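Skedville robotics course, open lab, 28 October 2019

The student project on show was a wrist-camera arm, built over two terms under Zuzanna Pawlak. Budget: 700 francs, of which almost 364 went on the gripper. Vilho Peltonen ran the session and took questions between runs.

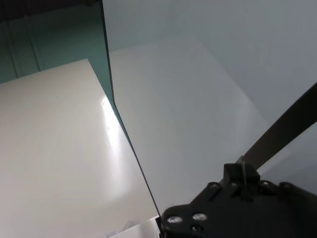 View from the wrist camera, black gripper at lower right, glare on the white panel.

Reflections are the main open problem. The team's edge detector handles matte surfaces but loses clear panes and glossy panels - Peltonen put the failure rate at 30 percent. A polarizing filter is planned for May.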